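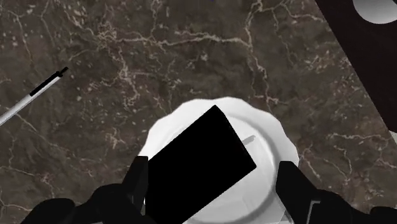

Brornetti Opens Lunville Workshop for Prefabricated Home Extensions

LUNVILLE, Jul 25, 2025 – Brornetti, a manufacturer of timber-framed additions for single-family homes, has opened a second workshop on Ivthorpe Road in Lunville. The building will produce wall, floor and roof panels for single-story rear and side extensions. First deliveries to homeowners are scheduled for September.

The Lunville workshop covers 2,091 square meters on one level. It contains a cutting line, two framing tables, an insulation bay and a covered loading area. Panels leave the building with sheathing, insulation, air barrier and window frames installed. Glazing is shipped separately and fitted on site. Interior drywall, flooring and final electrical connections remain the responsibility of the homeowner's general contractor unless a full-finish contract has been signed.

Brornetti has supplied 295 extensions to date, all from its original workshop. That location will continue to handle second-story additions and garage conversions. Moving ground-level work to Lunville separates two types of order that previously shared the same framing tables and required different jig settings.

"A rear extension and a second-story addition use different panel heights, different connection hardware and a different lifting plan," said Min-kyu Ma, director of production at Brornetti. "Changing the tables over took the better part of a shift. With the ground-level work in its own building, the tables stay set."

Product range

Extensions built in Lunville will be offered under the Ha name. The Ha range is based on a fixed panel width, with overall depth and length adjusted in whole panels. A made-to-measure closing panel takes up the remaining dimension where the extension meets the existing wall. Customers may choose a flat roof with an internal drain, a flat roof with an edge gutter, or a single-pitch roof. Roof windows can be placed in any panel that does not carry a drain.

Exterior finishes at launch are vertical wood siding, fiber cement board and a render-ready backing. Brick slips are under review and are not part of the current price list.

All Ha extensions are designed to stand on their own foundation and to be tied to the existing house with a movement joint. The joint allows the old and new structures to settle at different rates. Brornetti supplies the joint cover, inside and out, with the panels.

Survey and approval process

Each order begins with a site survey. The surveyor records the dimensions and condition of the existing rear or side wall, floor level, drainage runs, overhead cables and the access route for the delivery truck. Where the truck cannot reach the side of the house, panels are produced in half height so that they can be carried by hand – this adds to the number of joints and is quoted separately.

Drawings are issued after the survey and must be approved in writing before a production slot is assigned. Changes after that point are limited to exterior finish color and door hardware. Building permits are obtained by the homeowner or the homeowner's architect. Brornetti provides structural calculations and thermal data in support of the application.

"Most of the delays we see come from drainage," said In-ho Jang, who leads the survey team. "A pipe that isn't on any plan can move the foundation line, and then the panels have to be redrawn. We now ask for the drain survey before we draw anything."

Panel assembly on site takes around 3 days for a typical Ha extension, measured from the arrival of the first truck to a closed roof. The figure assumes that the foundation has been completed and checked for level. The opening between the house and the extension is made after the roof is closed, so that the existing kitchen or living room stays separated from the work during assembly.

Existing orders

Customers with a signed contract for a ground-level extension will have their production transferred to Lunville. Prices, specifications and delivery dates in signed contracts are not affected. Customers waiting for a survey appointment do not need to reapply.

The display area at the Lunville workshop includes a full-size corner section showing the foundation detail, wall build-up and movement joint. It can be viewed by appointment. Appointments are made through the Brornetti sales office, and visitors are asked to bring a dimensioned floor plan of the house if one is available.

About Brornetti

Brornetti designs and manufactures panelized timber extensions for private homes. The company operates 2 workshops and carries out its own surveys, structural design and on-site panel assembly.

Media contact: Press Office, Brornetti, Ivthorpe Road, Lunville. Technical drawings of the Ha range are available to editors on request.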